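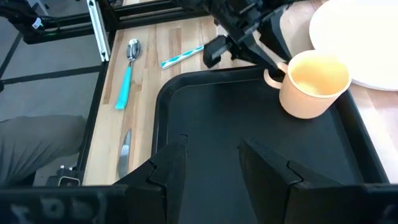
Browse Ask Tags Members Log in

Kitchen Table > Crockery and Trays > Carrying and Clearing

How do you lot load a tray so nothing slides about?

Probably a daft thing to ask, but we've started having tea in the front room and I'm the one who carries it all through. I've got a black plastic tray, rectangular with rounded corners and a raised rim, and I can't work out a sensible way of filling it. At the moment the mug goes in one corner, a peachy coloured one that I'm very fond of, and then the big white plate won't sit flat next to it. It ends up with its edge up over the rim and I walk down the hall like I'm on a tightrope.

Then there's the small stuff. My spoon with the turquoise handle and my stripy straw (don't laugh, I like a straw in my squash) get left behind on the table every single time, so I'm back and forth. The table is pale wood and I'd rather not have wet spoons lying on it either.

I did look at the Grenero trays with the rubbery surface but they're dear, and the one I've got is fine otherwise. Is there a proper order for doing this? And does the mug go with its handle in or out? I've only lost one drink so far but it was on a Thursday morning, on the cream rug, with people coming.

Tagged: trays, mugs, carrying, small kitchens

5 replies, 3 shown

undlow_teapot
1394 posts

I used to do teas at a church hall so I've carried a few of these! Heaviest thing in the middle, always. If you've got your mug over in one corner then that corner wants to dip, and you end up gripping harder on the other side and wobbling. Put the mug in the middle, or a bit towards your tummy, and then fit everything else round it.

The plate is your real trouble though. If it's hanging over the rim it isn't sitting on anything properly, and a rim is a slippery thing to balance china on. Measure the flat part of the tray, not the outside edge, because the rim and the rounded corners eat up more room than you'd think. If the plate's wider than what's left once the mug's in, use a side plate or do two trips. I know, I know, but two trips is quicker than scrubbing a rug.

Handle in, towards the middle of the tray. Sticking out it catches on door frames and cardigans. And only fill the mug to a thumb's width from the top – you can always take the pot through afterwards.

For the spoon and straw, put them on the tray FIRST, before anything else. I lay a folded tea towel down, cutlery along one side of it, then the mug and plate. The towel stops the sliding as well so you don't need a fancy tray. A slightly damp one grips even better.

karppinen fan 5

Get a non slip mat. I cut up a roll of that bumpy drawer liner, Karppinen do one, and it's been in my tray ever since. Washes under the tap.

greenkettle

Agree with the tea towel, though I'd not use a damp one under a hot plate, mine got steamy underneath and the plate skated right across.

What sorted the spoon problem for me was a short tumbler that lives on the tray. Spoons, straws, the little knife, all of it goes in there standing up and comes back in there dirty, so nothing wet touches the table. It does take up a bit of room, mind, so with a big plate you may be stuck. My tray is a Lenalard one, deeper than most, and even that won't take a dinner plate and a mug side by side. I have my food in a bowl now when I'm eating in the other room. Pasta, curry, even a roast once, which was a bit of a squash but perfectly nice.

Also worth having a look at the bottom of your mug. Some have a rough ring that holds quite well on plastic and some are glazed all over and slide if you breathe on them. You can get little stick-on felt dots but they go horrible in the dishwasher, so I'd go with the towel.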